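Telari Technical Program
Planning and Buying for Automation – Notes for Unit 3
Instructor: Usa Yensuk

41 shares | 3 comments

These notes go with the Sunday session. Bring the budget sheet with you, filled in as far as the "people" column. If you have not picked a case yet, use the Clundale one. Everyone knows it by now and it has enough problems in it to last the evening.

1. Where we left off

In the last unit you wrote a task statement. A task statement is one or two sentences that say what the machine must do, with what objects, in what space, and how often. Most of the ones handed in were too wide. "Help in the kitchen" cannot be priced. "Take a pepper out of a pan and put it on a plate, on a counter, with the pan and plate in slightly different places each time" can be priced, or at least you can send it to three suppliers and expect the quotes to be about the same thing.

Rewrite yours before going on. The rest of the unit leans on it.

2. The purchase price is one line

The Clundale group wanted two arms with fingered hands for a tabletop handling project. Their first budget had one line in it, the hardware quote. When we went through it in class we added these:

– Mounting: stand or frame, bolts, floor work if needed
– Work surface at the right height for the arms
– Power: outlets, circuit check, emergency stop wired to where a person can reach it
– Computer and simulation software
– Cameras, brackets, cables, spare cables
– Objects to handle, and replacements for the ones that break
– Staff time for setup and for learning
– Service and spare parts
– Insurance and safety review
– Shipping, both directions

Shipping both directions surprised people. If a hand goes back for repair, somebody pays for the crate. Find out who before you sign.

The spare parts line is the one that gets cut first and missed most. Hands with many joints have many small parts. In the Clundale plan we put aside 2,000 for hand parts in the first year and 1,000 for everything else that wears. You may come to different numbers for your case. Show how you got them.

3. Simulate first, and put it in the budget

Before money goes to hardware, spend some of it on simulation. You set up the counter, the objects and the arms in software and run the task there. The main use at the planning stage is to answer layout questions cheaply. Can both arms get to the pan? Does one forearm block the plate? Is the counter deep enough? Do you need the second arm at all?

Simulation has its own costs, and students leave them out. Somebody has to build or buy the models of the objects. Somebody has to check that the arm model matches the arm you plan to order, including the hand. A suitable computer may have to be bought. For a first layout study, write down staff hours even if the staff are already on payroll.
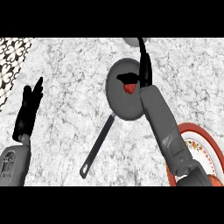

Keep the layout study separate from any claim about how well the machine will work. A simulated pan slides the way its settings tell it to slide. Friction, weight and the give in a soft vegetable are all entered by a person, and that person may have guessed. Use the results to decide on reach, spacing and number of arms. Do not use them to promise the buyer a success rate.

The Clundale group worked for 19 days on their layout study. At the end they changed the counter depth and moved the plate position, and both changes were free at that point. Changing the counter after delivery would have meant a new frame.

4. One arm or two

This question has the largest effect on the total, so settle it early. Two arms do not cost exactly twice as much. The computer, the work surface and part of the safety review are shared. The hands are not shared, and neither is most of the service contract.

Go back to your task statement and mark every step that needs two hands at the same moment. Holding a pan steady by the handle while something is lifted out of it may be one. Moving a single item from one place to another usually is not. If you marked no steps, price one arm and leave room on the frame for a second. If you marked one step, ask whether a clamp or a stand could do it. A clamp is cheap and does not need a software update.

5. Fingers or a simple gripper

A fingered hand can handle more shapes. It costs more, takes longer to set up, and has more to go wrong. A two-jaw gripper is dull and strong. List the objects in your task statement with their widths and shapes, and say which ones the simple gripper would fail on. If the list of failures is short, look at changing the objects. Thicker handles are easy to buy.

If you do choose fingered hands, ask the supplier:

– How long does a replacement finger take to arrive?
– Can we fit it ourselves?
– Is the hand sealed against water and grease?
– Which model of the hand is in the simulation package, and is it the current one?
– What happens to our warranty if we put a cover or glove on it?

6. Comparing quotes

We will use two quotes in class, marked Chantharasri and Zamach on the handout. The Zamach quote looks lower by a good amount. Before you choose it, put both on the same sheet with the ten lines from section 2. Write "not stated" where a quote says nothing. Do not write zero. A line marked "not stated" is a question for the supplier, and you should send those questions in one email so that you get one answer.

Check also the date the price holds to. Budgets at most schools close in July, and a quote that runs out before then has to be asked for again.

7. To hand in

– Rewritten task statement
– Budget sheet, all ten lines, for one arm and for two
– One page on what you would test in simulation before ordering, with staff hours
– Your list of questions for the supplier

Handwritten is fine if I can read it. Late work goes in the tray by the door.

Comments (3)

mtl_evening
Does the computer go under simulation or does it get its own line? I have it in both places right now and my total looks terrible.

Usa Yensuk
One line, "Computer and simulation software," as in section 2. Take the other one out.

R. in row two
We priced a clamp for the pan handle instead of the second arm and it took almost half off our total. Still need to find out if the clamp gets in the way of the plate.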